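Início | Notícias | Bairro | Agenda | Contacto

Momolar abre oficina de dobrar e arrumar roupa

Começou a 20/10/2025, na sala da Momolar, a nova temporada da oficina de roupa, e a adesão foi uma alegria! As 2 turmas encheram logo, e quem ficou de fora já pergunta pela próxima (será em maio, com mais lugares).

A ideia é simples: cada participante traz o que tem acumulado em casa e aprende a separar, dobrar e dar destino a cada peça, das calças às mantas.
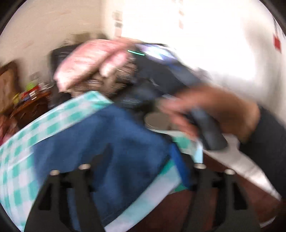

Foto: Eskil Boström / Momolar

Um tecido azul dobrado, que parece ganga, um pano aos quadrados turquesa e brancos, um monte de roupa escura com um tecido cor-de-rosa por cima: há de tudo para treinar, e que belas cores! "Um monte destes assusta, mas começa-se por uma peça e a tarde passa a voar", conta Boström, que orienta as sessões com uma paciência admirável.

A oficina dura 3 horas e a entrada é livre. As peças que ninguém quiser levar de volta seguem para a loja solidária Skukow, que na temporada passada recebeu 700. Inscrições na receção da Momolar.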